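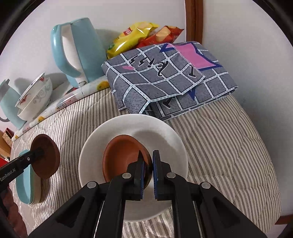

Two-finger grip on the rim of a terracotta bowl, white plate beneath.

Tableware Handling Rules: FAQ
Cladbridge site, maintained by Safta Pîrvu

Which part of a bowl may the fingers touch?
The rim or the outer wall. Both blue pads must face the ware. Contact with the black plates or the screw heads counts as a fault and is logged under code 14.

May two grippers work at the same time?
Yes, if each holds its own item. Handing an item from one gripper to the other is covered by the Lungu procedure and needs a separate sign-off.

Is a soft surface such as a bedspread allowed?
Yes. Soft surfaces are class 6. Lower the item until the cloth takes the weight, then open the fingers. Do not drag ware across quilting.

Do other objects have to be cleared away first?
No. Kettles, snack bags and folded cloths may stay. Keep kettles unplugged and empty for the whole session.

How long may one session run?
30 minutes, followed by a pad check. Replace pads after 20 sessions or at the first visible tear, whichever comes first.

What if an item chips?
Stop, bag the pieces and enter the item number on the Ukgate form. Chipped ware does not go back into the set.

Do these rules apply at Flevunstead?
From October. Until then Flevunstead uses the previous edition, which has no class for soft surfaces.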